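4. Resultados de las jornadas de limpieza en el río Marulanda

4.1. Participación y esfuerzo de recogida

Las jornadas de limpieza de ribera nos dieron mucho más de lo que esperábamos al diseñar el muestreo. En el tramo alto del Marulanda trabajamos con 31 participantes, repartidos en cuadrillas que recorrieron ambas orillas desde el puente de Hatus hasta la confluencia con la quebrada Flumura. Cada cuadrilla anotó por separado lo retirado del lecho seco, de la vegetación y de los remansos, una distinción que en estudios anteriores de ríos de montaña casi nunca se hace y que aquí resultó muy reveladora.

En total se registraron 3.000 objetos, de los cuales 2.000 procedían de la franja de vegetación comprendida entre la orilla y el sendero. ¡Dos tercios del material estaban, por tanto, en una zona que las campañas convencionales apenas tocan! Los sauces bajos y las zarzas funcionan como un peine durante las crecidas: retienen plásticos ligeros, cuerdas y restos de envases, y los sueltan poco a poco cuando baja el caudal. El lecho seco aportó sobre todo vidrio y metal, con fragmentos pesados que apenas se desplazan entre una temporada y la siguiente.

La clasificación se hizo el mismo día de la recogida, siguiendo la ficha Drondero (véase el apéndice B), que agrupa los residuos por material y por uso probable. Mercedes Rengifo coordinó las cuadrillas de la orilla izquierda y Brayan Nina las de la derecha. Las discrepancias entre ambas orillas en la categoría «textil y goma» nos obligaron a revisar las fichas una por una, tarea lenta pero muy provechosa, pues de ella salió la subcategoría de espumas que empleamos en el resto del trabajo.

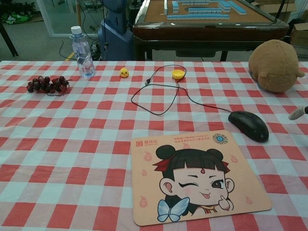

Figura 3. Mesa con mantel de cuadros rojos y blancos y alfombrilla de ratón ilustrada.

4.2. Distribución a lo largo del tramo

Dividimos el recorrido en 15 segmentos de igual longitud. La densidad de residuos no disminuye de forma regular al alejarse del puente, como suponíamos, y presenta dos máximos muy claros: uno junto al área de descanso y otro, bastante más sorprendente, en el meandro anterior a la confluencia, donde no hay acceso rodado ni aparcamiento. Leidy Flores propuso durante el trabajo de campo que ese segundo máximo correspondía a material arrastrado desde aguas arriba, y los datos le dan la razón: casi todos los objetos del meandro presentaban bordes redondeados y pérdida de color, signos de una permanencia larga en el agua.

El contraste con el área de descanso es precioso desde el punto de vista metodológico. Allí predominan envases enteros, muchos con la fecha de caducidad legible, lo que permite estimar el momento aproximado del abandono. Las fechas se concentran después de julio, coincidiendo con la temporada alta de excursionistas.

4.3. Limitaciones

El muestreo excluyó el cañón inferior, al que solo se accede con cuerda. Tampoco se contabilizaron fragmentos menores que una moneda, por lo que la presencia de microplásticos queda fuera del alcance de este artículo. Cúc Cao prepara un protocolo de tamizado de sedimentos para los remansos, y tenemos muchísimas ganas de aplicarlo en los mismos segmentos para comparar las dos series.

Comentarios de los lectores

Mercedes Betancur: Enhorabuena por separar la vegetación del lecho. En nuestro valle siempre lo juntamos todo y ahora veo lo que perdemos. ¿Se puede consultar la ficha en blanco?

Rubén: Conozco ese meandro y confirmo que después de cada crecida aparece de todo.

Este sitio utiliza cookies propias y de terceros para mejorar la navegación. Si continúa leyendo, consideramos que acepta su uso.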